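Bratum Hand Function Study: Frequently Asked Questions

What is the study about?

The Bratum study looks at how hand function changes in adults living with relapsing or progressive forms of multiple sclerosis. Weakness, numbness and tremor in the hands are common in MS, but they are measured less often than walking. We want to find out whether short, repeated hand tests can pick up small changes between regular clinic visits.

Who can take part?

You can apply if you are 18 or older, have a confirmed diagnosis of MS, and can sit at a table for 30 minutes. You do not need to have hand symptoms now. People who have had a relapse or a change in treatment in the past three months are asked to wait before they apply.

How many people are involved?

The study has places for 400 people across two sites, the Zevard Clinic and the Agbayani Center. Both sites follow the same schedule and use the same tests.

How often do I need to come in?

There are 4 visits over one year. The first takes the longest, as it includes a medical history and a short eye exam. Between visits you fill in a questionnaire at home, on paper or online.

What happens during a visit?

A staff member checks your grip strength, your sense of touch and the speed of each hand. You move small pegs in and out of a board, first with the hand you write with and then with the other. You can rest at any point.
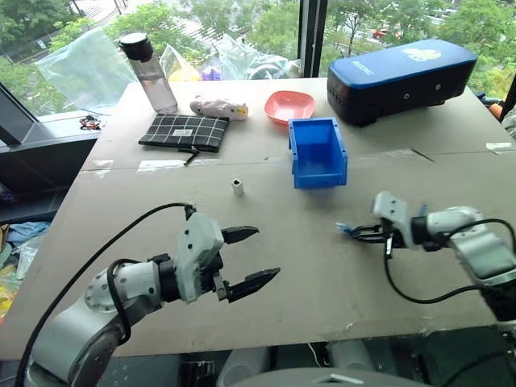

Hand function covers more than strength. Most daily tasks depend on how well the fingers open, close and adjust to the size of an object. A grip between two fingers, like the two black ones held wide apart over the tabletop, needs the right opening before contact and the right pressure after it. In MS, either part can be affected – some people squeeze too hard because they can't feel the object well, and others find it hard to open the hand quickly. Our tests score the two parts separately.

Will I need an MRI?

No. If you have had a scan as part of your usual care, we may ask for permission to see the report. You can say no and still take part.

Do I keep taking my medication?

Yes. The study does not test a drug, and you should not change any treatment because of it. Please bring a current list of your medications to each visit.

Will I get my results?

You will get a one-page summary after the last visit. We can also send a copy to your neurologist if you ask us to. The results are not a diagnosis and should not be used in place of a checkup.

Are travel costs covered?

Parking is free at both sites. Bus and train fares are paid back if you keep your receipts.

How is my information stored?

Your name is replaced with a code at the first visit. Coded results are kept in the Wundar database, which only study staff can open.

Can I leave the study early?

Yes, at any time and without giving a reason. Your regular care will not change.

How do I apply?

Ask for form 1426 at either front desk, or call extension 2115 and leave a message with your phone number. Calls are returned within two working days.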